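Published 04/07/2019

## How does a car radio catch a song?

A radio station does not send music to your family's car through a wire. It sends radio waves, which are invisible and travel through the air at the speed of light. The metal rod or small fin on the roof of the car is called an aerial. Its job is to pick up those waves and pass them to the radio in the dashboard.

Many stations send out waves at the same time. Each station has its own frequency, meaning the number of times its wave wiggles every second. When a driver chooses a station, the radio listens to that frequency and ignores the others.

## AM and FM

There are 2 older kinds of radio. In AM, the height of the wave changes to match the sound. In FM, the spacing of the wiggles changes instead. FM music usually sounds clearer, but AM can travel much further, especially at night. A family driving from Gristier to Langlois, for example, will lose the Gristier FM station after 50 kilometres. The AM station can be heard the whole way.

## Digital radio

Digital radio turns sound into a long code made of ones and zeros. The radio in the car reads the code and turns it back into sound. It can also show the name of the song on the screen.

When the signal is weak, AM and FM begin to hiss and crackle. Digital radio behaves differently. It stays clear, and then it may stop altogether.

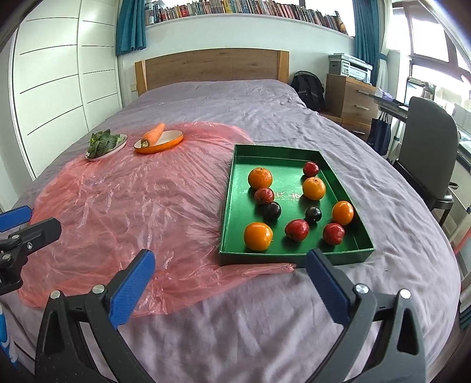
## Try it with an adult

You will need a car with a radio. The car must be parked in a safe place.

1. Ask the adult to choose an FM station.
2. Listen for one minute and write down what you hear.
3. Change to an AM station and listen again.
4. Compare your notes. Which had more crackle?

Only the adult should touch the controls. Drivers must never change settings in a way that takes their eyes off the road.

## Words to know

**Aerial:** the part that picks up radio waves.

**Frequency:** how many times a wave wiggles in one second.

**Signal:** the message carried by the wave.

Text by Valbona Kelmendi. Checked by Quentin Besnard.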